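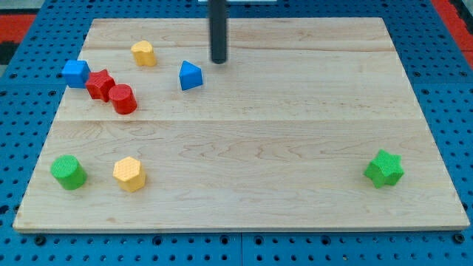 Gifty Fiadzo argued early in the course that pushing should be taught before grasping, and asked that every team begin with a plain rod. We adopted her order for the Pravura project, in which student teams wrote their own pushing programs.

Figure 1. Wooden board, toy blocks and the rod used for pushing.

4.2 Student task

Each team was asked to bring two blocks of the same color together on the board. A trial ended when the blocks touched, when a block left the board, or after 90 seconds. Teams chose their own push length and could change it between trials. There were 11 teams, and together they logged 200 trials.

Most early programs pushed in a straight line toward the target. Abena Annan's team split each push into short steps and checked the block's position after every step. Edgars Lepik's team kept long pushes but corrected the angle first. Both versions were kept for the comparison in Section 5.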